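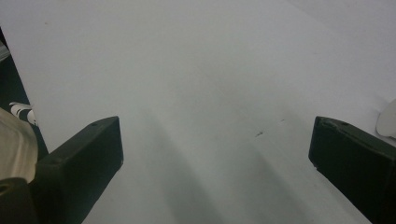
A pale surface with a couple of tiny dark specks, brighter toward the upper right.

Projects Paper Kitchen Letters About

Craft Room > Getting Ready > White Surfaces

Sat 1 July
by Milagros Arboleda

How to Get a White Work Surface Really Clean Before You Start

I make a lot of folded cards, mostly on white and cream stock, and over the years I have ruined a good many of them before the first fold was even made. A crumb of eraser gets under the sheet, you run the bone folder across it, and there's a little dent in the front of your card forever. Or there's a smear of glue from last time (mine is always near the right-hand edge, where I rest the brush) and it comes off on the back of the paper. So now I do a proper clean first, and it takes me 11 minutes if I don't stop to answer the phone.

What you'll need

A soft dry brush, the wide kind sold for dusting keyboards or for pastry
Two lint-free cloths
A small bowl of lukewarm water with one drop of dish soap
A plastic scraper or an old library card
A desk lamp you can move

Start with the light. Turn off the overhead if you can and set the lamp down low at one side, so the light skims across the surface. White is very good at hiding things when it's lit from straight above, and specks you would swear weren't there will pop right up with a bit of shadow behind them. Walk to the other side and look again from there, too. My friend Luminița Dobre does this with a flashlight held flat to the table and finds even more than I do!

Brush next, always in one direction and toward yourself, and catch the dust on a folded piece of scrap. Please don't blow on it. I did that for years and all I managed was to send everything to the far end of the table and then breathe it in.

Now look for anything stuck. Dried glue will usually lift if you lay a damp cloth over it for 4 minutes and then ease the scraper under, keeping it nearly flat. Pencil marks come off with a plain white eraser, used lightly, and then of course you brush again. For ink I use a little rubbing alcohol on a cotton swab, but do try it in a corner first if your table is painted, as mine was (I have the dull patch to show for it).

Wring the second cloth out until it hardly feels wet and wipe the whole surface in long, slightly overlapping strokes. Dry it straight away with the first cloth, turned to a clean side. Then leave it be for a while before any paper goes down, especially in humid weather. I put the kettle on.

If you work on a big sheet of paper laid over the table, skip the water altogether. Brush it, use the eraser where you need to, and turn the sheet over when the first side gets tired. I get through more than 8 sheets in a busy season, with October being the worst of it, and the old ones get cut up for testing pens.

Last of all, wash your hands, and dry them well between the fingers. Hand lotion can wait until you're finished.

Next time I'll go through scoring and folding heavier stock.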